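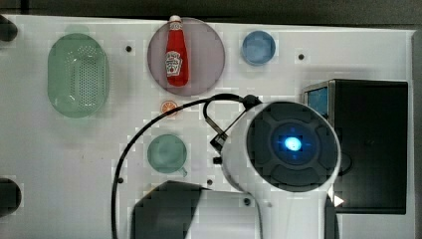
Week 4: Position sizing, or how not to blow up your account

Hi all, these are my notes from Saturday's session, tidied up a little for those who missed it (and for Savvas Liapis, who asked me to slow down on the maths).

Last time we talked about entries. Everybody loves entries! But I spend far more of my own trading day on size, and I reckon you should too. Before you buy anything, work out what you'd lose if your stop got hit. My ceiling is 2 per cent of the account, and when I'm in a bad patch I halve it.

Say you've got $4000. Two per cent is $80. You like Andeo, and your stop sits $4 under your entry, so $80 divided by $4 gives you 20 shares. Your favourite colour of candle doesn't come into it, and neither does how sure you feel.

One thing I fudged on the whiteboard: brokerage comes out of that $80 as well. On a small account it bites, so take it off first and then divide.
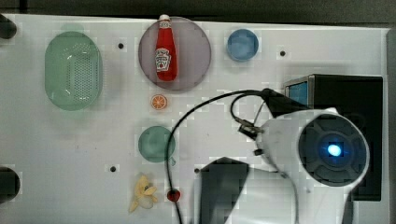
Gaps and other nasties

A stop is an order, and orders need someone on the other side. If Vutside closes above your stop and opens well below it the next morning, you'll be filled down there, and your 2 per cent might turn into 6. I've had it happen (a July profit warning, still sore about it). I now go smaller ahead of company results, or I just sit out.

Homework

Size a trade in Chávez and another in Okix using the same $4000 account. Pick your own stops, write down why you put them there, and bring the working along. Rough pencil is fine.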